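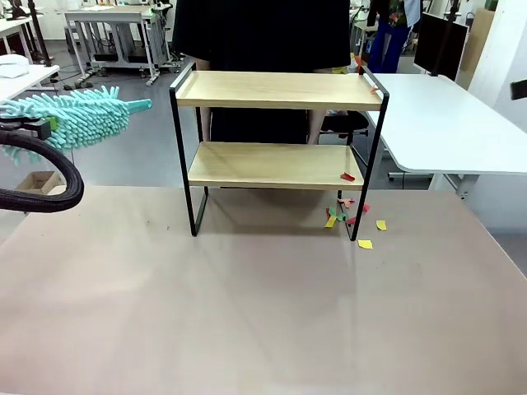
Alto Street Block Club, minutes, November 2024

Hi all! I got stuck with the notebook again, so these are my minutes and you get my spelling. We met at Stavros Vukčević's place, 15 of us squeezed in, and he made that bean soup (thank you, Stavros!).

October minutes
Approved, with one fix. I had the Van Wyk Park cleanup starting at 6 and it was 2. Sorry to everyone who came late on my account.

Money
We have $288 left after the block party. Ryszard Wasilewska wants to keep most of it for the spring plant swap, and I'm with him. We voted yes on buying salt for the corner steps, and Stavros will pick it up this week.

Parking on Dason Avenue
Long talk, no vote. Folks at the Savton end say the new signs make no sense (I got lost reading them myself). Ryszard is writing to the city and will send the letter around first, so please read it before you complain about it!

Little shelf for the seed swap
We need something small to put the packets on. A two-tier one with wood boards and a thin black metal frame would do fine, and the raised lip on the top board is nice for keeping envelopes put. Tell me if you have one to lend.

Leaf bags
Still two families short of a full rake crew. Text me.

Next meeting is at my house, and bring a chair if you can.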